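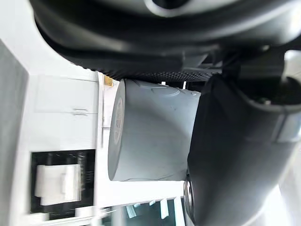 Product Review: Rarkano Round Storage Canister, Gray

Prepared for the Fornent Household Goods Lending Library
Reviewer: Mali Nicholas
Editorial review: Eifion Ruddock

Purpose of the review

The Lending Library maintains a small stock of storage containers for members who are moving, sorting a pantry, or setting up a first apartment. In November the Library was asked to consider replacing its older Penry tins with a plastic canister. The Rarkano was one of two candidates, the other being the Faton square box, which will be covered separately.

Appearance and finish

The canister is a plain cylinder in light gray plastic with a slightly bluish cast. The finish is matte. Faint molded seams can be found on the body, together with a shallow rounded outline pressed into the surface. Neither is objectionable at normal viewing distance, although members who prefer a perfectly smooth exterior should be aware of them.

One end carries a round printed label in gray lettering, set within a lighter rim. The restrained color suits an open shelf. It does little for legibility, and members with reduced vision told us that they would have preferred darker print.

Use in the pantry

Four households kept the canister for 3 weeks each. Rice, dried lentils, and ground coffee were the usual contents. All four reported that the lid could be removed without tools or undue effort, and one noted that it required a firm push to seat properly after washing. Coffee left a faint odor that remained after two washes and was gone after a night with the lid off.

Members should not store the canister on its side without a divider or a neighboring item to hold it in place. As with any round container, it will roll on a sloping shelf. It also uses shelf space less efficiently than a square box, a point raised by every household with a narrow cupboard.

Cleaning

The matte surface does not show fingerprints readily. Flour dust collects along the seams and is best removed with a soft brush before wiping. The reviewer washed the canister by hand throughout and cannot comment on its suitability for a dishwasher.

Labeling by members

Paper stickers held well on the plain part of the body and peeled away cleanly. Masking tape left a residue, which came off with warm water and dish soap. Members are asked to leave the printed end uncovered — the Library uses it to tell the Rarkano from similar stock at check-in.

Assessment

The Rarkano is a sound general container for dry goods. It is quiet in appearance, and it is easier to open than the Penry tins it would replace. Its round form and gray lettering count against it.

Rating: 3 out of 4
Recommended for purchase, subject to the outcome of the Faton review.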